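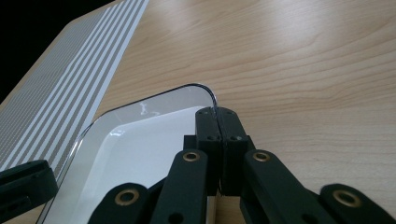
Casa e oficina > Dicas > Automação de bancada

Boas práticas para trabalhar com garras na mesa da cozinha ou da oficina

Publicado em 2020-01-30

As regras desta página valem para garras manuais de dois dedos e para braços pequenos montados em bancada. São as que usamos na oficina da Rastham e servem também para quem trabalha em casa.

Antes de começar

Retire da mesa tudo o que não entra na tarefa. Copos, facas e telefones ficam em outro lugar.
Passe um pano seco no tampo. Farinha e serragem entram nas articulações e aumentam a folga.
Confira os parafusos dos dedos com a chave na mão. Se um deles girar sem esforço, aperte e repita a conferência no outro dedo.
Abra e feche a garra duas vezes sem nada entre os dedos. As pontas devem se encontrar por igual, sem que uma passe à frente da outra.

Bandejas e recipientes rasos

Pegue a bandeja pela borda, nunca pelo fundo. O canto arredondado costuma ser mais rígido do que o meio da lateral, mas nem sempre oferece apoio plano para os dedos. Teste os dois pontos com a bandeja vazia e anote qual deles segurou melhor.

Borda transparente engana a vista, principalmente em mesa envernizada com luz de cima. Aproxime devagar e olhe de lado antes de fechar. Um pedaço de fita crepe na borda ajuda nas primeiras tentativas e sai sem deixar cola se for retirado no mesmo dia.

Aperte só o necessário. Plástico rígido trinca no canto, e a trinca às vezes só aparece na lavagem.

Limite de carga

Nosso limite para bandeja presa por um único ponto é de 600 gramas, já contando o recipiente. Acima disso, use duas garras ou leve com as mãos. Líquido quente não se transporta com garra, em nenhuma quantidade.

Alimentos

Garra de oficina não vai para a cozinha. Se o mesmo modelo for usado nos dois lugares, marque cada um e guarde separado. Os dedos não devem tocar a parte interna de um recipiente que vá receber comida. Se tocarem, lave o recipiente antes de usar.

Dedos das pessoas

Mantenha a mão livre longe dos braços articulados enquanto eles se movem. O ponto que mais belisca fica entre os braços, perto dos pinos, e não na ponta. Cabelo preso, manga dobrada, sem anéis. Em braço motorizado, desligue da tomada antes de mexer nos dedos ou nos pinos.

Ao terminar

Limpe os dedos com pano levemente úmido e seque. Guarde a garra deitada, sem peso em cima. A ficha de conferência é a de número 137, na pasta Bukance, e foi revista em agosto.

Veja também: Como guardar bandejas sem riscar | Tábuas e réguas na bancada | Lubrificação de pinos e buchas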